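Planner aborts when arm reaches between chip cans on lower shelf

Su-chen Poon
Posted 27/03/2022

Hello all. I use the Birura planner for our humanoid in the shop test area. With the canisters on the low shelf, it finds a grasp, then aborts with "start state in collision". I already raised the limit to 4,000 samples and it did not help.
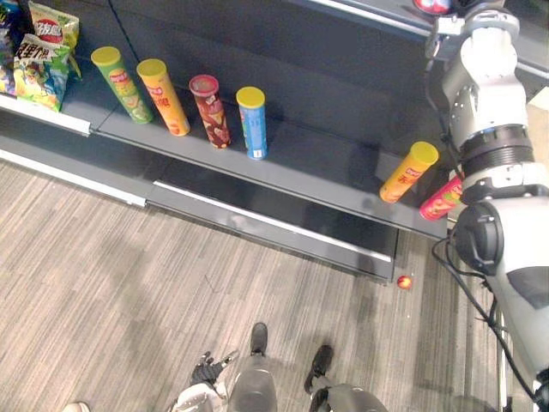

Ngô
Please check your padding first. If the start state is refused, more samples change nothing. Mine was 2 cm on every link and the wrist cable was in the model too.

Lift straight up before you plan the retreat, and attach the can to the hand link.
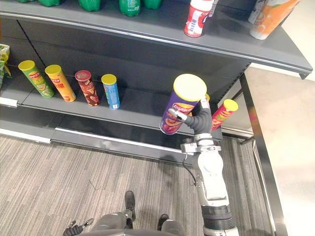
Shelf Manipulation Team, Skudwood Help

Jondard
I agree about padding. Also look at the self filter. The wrist camera sees the fingers and the body of the robot, 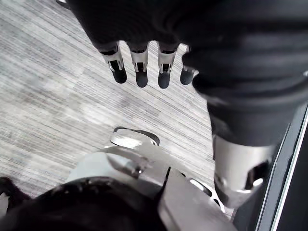 and these points go into the octree as obstacles if the mask is old. We made a new mask in July and planning time went from over 700 ms to 630 ms, but more important, the false collisions stopped.

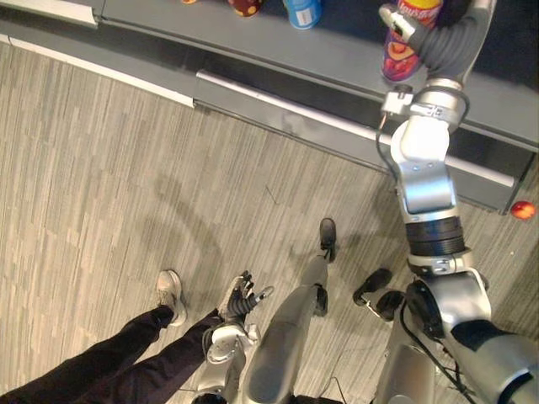

Right arm holding a can at the counter edge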